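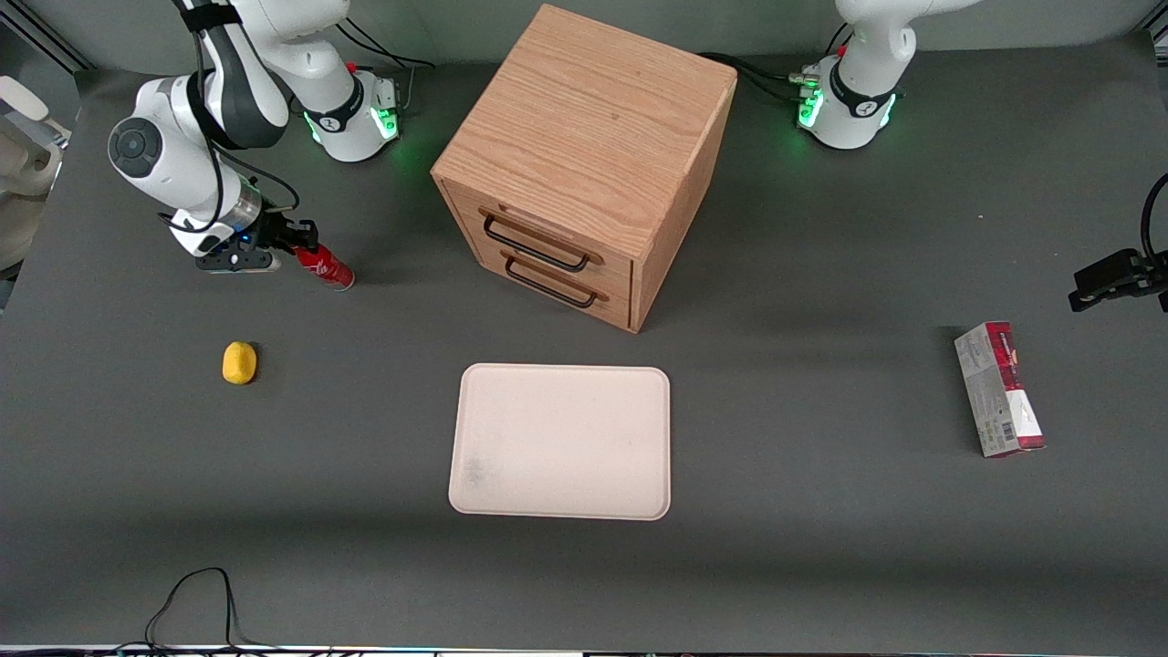
Ellow Household Labels

A word list and a set of short text records for sorting everyday goods by what the packaging says. Version 2.

Contents

labels.csv — one row per product label, as transcribed
terms.csv — the controlled word list, with preferred and rejected forms
pairs.csv — label wordings judged to mean the same thing
CHANGES — differences from version 1
LICENCE — terms of use

Summary

Ellow began as a working list for the shared stores at Brornby, where stock was entered by hand and the same cleaning product could appear under several names. The records cover aerosols, liquids, powders, adhesives, small hardware and dry stationery. Food, medicine and anything sold by prescription are out of scope. All text is in English. Labels carrying a second language were transcribed in English only, and the column other_lang is set to 1.

Fields in labels.csv

id — integer, stable between versions
wording — main product wording, original spelling kept
form — one of: aerosol, liquid, powder, paste, solid, set
size — number as printed, no conversion
unit — unit as printed, lower case
hazard — hazard wording in full, or blank
store_class — one of the 7 storage classes given in terms.csv
other_lang — 0 or 1
checked_by — initials of the second reader

Brand names are not in the public files. They were held in a separate column during transcription and dropped before release. Where a brand name also served as the only product wording, the row was removed.

File encoding is UTF-8 with a comma separator. Fields containing a comma are in double quotes. An empty hazard field means that no hazard wording was found on the label; it should not be read as a statement that the product is safe.

How the records were made

Labels were typed in by Themba Chauke and Lindiwe Modise from the packaging itself, with the item in hand. A second reader compared each row with the label and corrected it in place. Disagreements over storage class went to Verena Trummer, whose decision was entered with a note. There are 195 such notes, kept in terms.csv under the term they concern — not in labels.csv, where early users looked for them.

Worn or partly missing labels were transcribed as far as they could be read. Unreadable words are shown by a single question mark. No wording was filled in from a supplier's catalogue.

Storage classes

The classes follow the shelving at Brornby and do not match any legal scheme. Aerosols are always class A, whatever they contain. Liquids are split by hazard wording and then by size. Sets take the class of their most restricted item, so a repair kit with a tube of solvent adhesive is stored with solvents. Cornville uses the same files but merges classes D and E; a mapping is given at the end of terms.csv.

Changes in version 2

The form "spray" has been withdrawn. It was used in version 1 for both pressurised cans and trigger bottles, which are stored differently. Pressurised cans are now aerosol and trigger bottles are liquid.
Six ids were retired as duplicates. They will not be used again.
The unit "fl" has been corrected to "fl oz" throughout.
Hazard wording is no longer shortened.

Known problems

Adhesives are thinly covered, and most come from one cupboard.
Size is missing for many items sold by count.
Older hazard wording sits beside newer wording for the same kind of product. pairs.csv joins the commoner cases only.
The word "cleaner" remains ambiguous. Xolani Adams has proposed splitting it by surface; this is planned for version 3.

Use

The files suit stock lists, spelling checks, and small tests of text matching. They should not be used to decide how a substance is handled, moved or thrown away. For that, read the label on the item and the supplier's safety sheet.

The Jin import script reads labels.csv and terms.csv without changes. It expects both in the same folder and stops at the first row with an unknown storage class.

Corrections

Send the id, the field and the wording as printed. Corrections without the printed wording cannot be checked and are left open. Philomena Mac an tSaoi keeps the list of open corrections, and the next batch goes in during September.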